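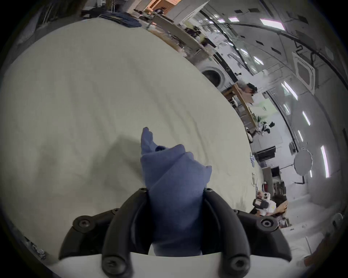 **Clothes folding mornings to continue at Meredith hall**

19 September 2023

The free laundry and folding mornings at the Meredith hall will go on until the end of November, the organisers have confirmed. The mornings were planned as a short trial in the summer, but the number of bags brought in was higher than expected, and Prornia, the small charity which runs them, has decided to keep the room for the autumn.

In the trial period 570 garments were washed, folded and given back to families in the town. Most of them were T-shirts, jeans and children's school clothes. Those who come may stay and fold their own things on the large cloth-covered table, or they may leave the bag and collect it in the afternoon.

Eifion Watkins, who organises the mornings, said that the folding takes more time than the washing. "The machine does its part alone," he said. "After that you have a heap of shirts, and every shirt must be made flat before you can fold it. Jeans are easy. A soft T-shirt is the one that makes people angry."

He asks everybody to turn the clothes the right way out before they are put in the bag, and to empty the pockets. During the summer one load had to be washed again -- a paper tissue had been left in a pair of trousers.

Some things will change from the next session. Each household may bring 2 bags, and towels should be packed separately from clothes. Bed sheets cannot be accepted at present, as they fill the drum and leave no place for other loads. A shop in the same street, Kikmont, has given 200 cotton bags with a space for the name, and these can be taken without payment at the door.

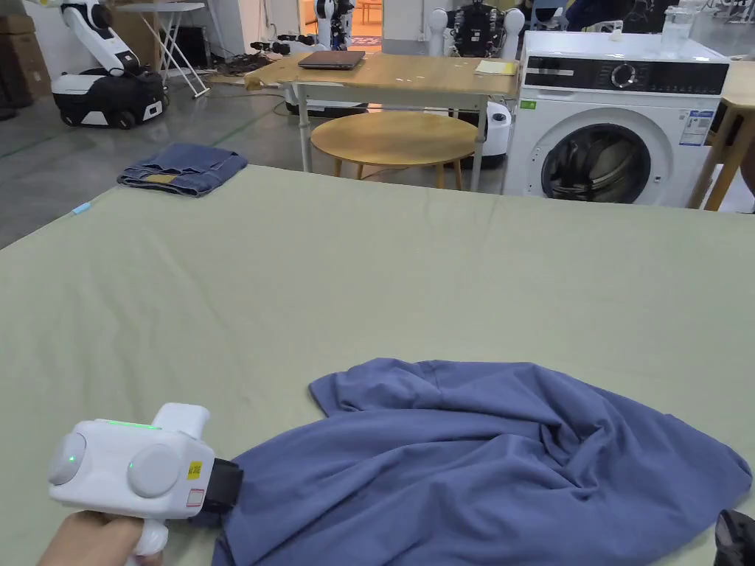

Can I bring clothes which are already washed and only need to be folded?

Clean and dry clothes are welcome at every session, and they do not count towards the bag limit.

The organisers are also looking for hangers, mainly for shirts and school blazers. They have 80 at the moment and would be glad of more -- plastic or wooden, but not wire. Hangers can be left at the hall entrance during opening hours.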